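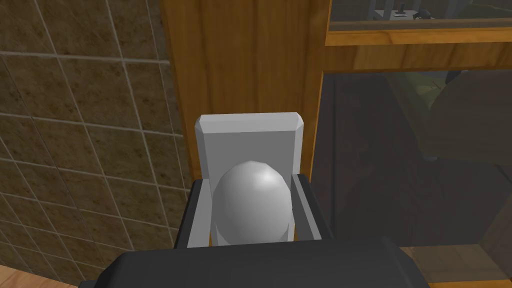 Bathroom corner in the simulator, with the gripper in front of the toilet.

About Cleron

Cleron is a small robot-building group in a shared workshop behind the old Catterall joinery. Torbjørn Åberg and Roy Catterall started it in April with two secondhand benches and a plan to build a household robot from parts we could afford. Roy still does most of the metalwork. Torbjørn looks after the software and the simulated rooms.

Every arm movement gets tried on screen before it goes near a motor. We learned this the slow way, after our first wrist joint, the Usta, stripped its gears on a cupboard door.
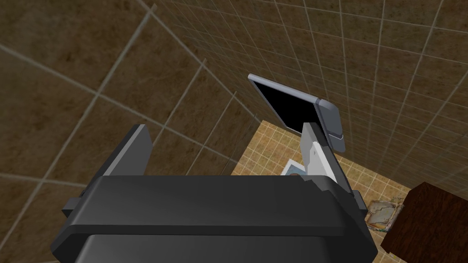
The second wrist is called Donix and has held up better. It has been through 3,158 simulated runs so far, and 2,201 of those ended with the object where we wanted it. Most of the rest were bad approach angles – the fingers arrive crooked and push the thing away.

Members pay 60 pounds a year towards rent and electricity. For that you get a key, a shelf and the use of the lathe, the printer and the simulation computer.
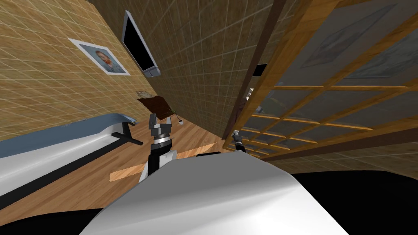 You don't need to know any programming to join. Some of us only solder, and one member came to fix a clock and now does our wiring. Build nights start at 7 pm and go on until the kettle is empty. Please bring your own safety glasses if you have them.

We don't sell kits or take on repairs, but we will share drawings with anyone who writes and asks.

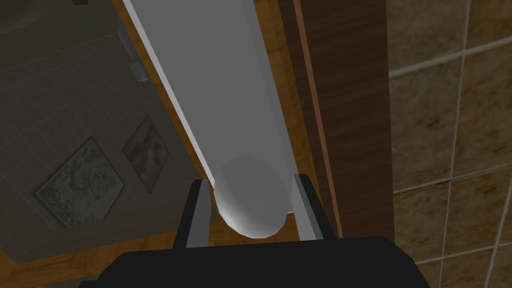 Open fingers either side of a rounded end, simulator view.

14 shares | 2 comments

Contact Cleron | © Cleron Workshop | Back to top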